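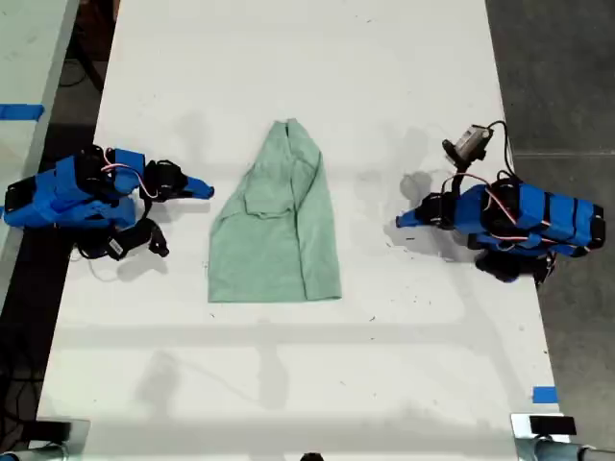

Grellano printed fingertips, two-arm set: a review after a season of cloth folding

Posted Sep 28, 2022 by Drita Radonjić

I bought these fingertips to replace the flat ones that came with our arms. We run a pair of small hobby-servo arms facing each other over a table, and most of what we do with them is cloth: shirts, dish towels, pillowcases. The flat tips were fine for blocks and cups. On fabric they were poor. They pushed the cloth ahead of them and closed on air.

Grellano sells the tips in two shapes, pointed and spade. I bought the pointed ones first and later borrowed a spade set from Clultow, the shop down the road that does our printing, so I could compare them. I also had the older Ninov rubber tips in a drawer and put those back on for a while.

What you get

A set for two grippers, screws, and a folded sheet of instructions. The sheet leaves out the screw torque and it leaves out the order of assembly, which matters. Put the inner finger on first. If you start with the outer one you can't get a driver onto the inner screws and you have to take it all off again. The holes on one of my fingers were tight and needed cleaning out with a drill bit by hand. The others went straight on.

You have to redo the gripper limits in your controller after fitting them. The pointed tips are longer than the stock ones, and if you leave the old closing value in place the servo keeps pushing after the tips have met. One of mine got hot enough to shut itself down before I caught it. I would have liked a line about that on the sheet.

On fabric

This is what I bought them for and they do it well. A pointed tip will go under the edge of a towel where a flat one rides up on top of it. I come in low from the side, level with the part of the cloth I want, and close slowly. With thin cotton the pinch takes a small enough fold that the shirt doesn't bunch up behind it. Lining up the two arms for a shared lift is also easier, as there is a definite point to aim with.

Thick towels are harder. The points sink into the pile and sometimes come away with only a few loops, and the towel slides out halfway through the lift. The spade tips were better there. They were worse on shirts, particularly at collars, where they picked up both layers whether I wanted both or not.

The Ninov rubber tips hold on to anything once they have it. Getting it in the first place was the trouble, and they drag on the tabletop. I took them off after 3 sessions.

On other things

I tried the pointed tips on a few rigid objects out of curiosity. Markers and small boxes are fine if you approach square. Anything round turns in the grip. If your work is mixed, keep your stock tips and swap.

Wear

I have put 500 folds on the first pair. The ends have rounded off a little and I notice it on thin hems, where I now miss more often than I did when they were new. Nothing has cracked. The screws on the left gripper have worked loose 2 times, and a drop of thread locker stopped that. Replacement tips are sold singly, so you can change just the worn one.

The camera question

People considering these should check their wrist camera before ordering. I have a camera on a bracket above the right wrist, and with the stock tips it was set to look at the point where the fingers met. With longer tips that point moved, and I had to tilt the bracket down and calibrate again. My bracket is a Mykhailiuk and it tilts in steps, so I ended up between two of them and settled for the lower one. The view is usable. A bracket with free tilt would be better.

Software

None needed. I changed the tool length and the closing limit and left everything else alone. Our old recordings did not play back correctly with the new length, so I recorded the folding motions again. Plan for a day of that if you have a lot saved.

Would I buy them again

For shirts and other thin cotton, yes, the pointed ones. For towels get the spades. I gave the pointed set 8 out of 10, with the points off for the instruction sheet and for the tight holes.

I have a softer-plastic version on order, due in November, and will add a note when I have used it on the same shirts.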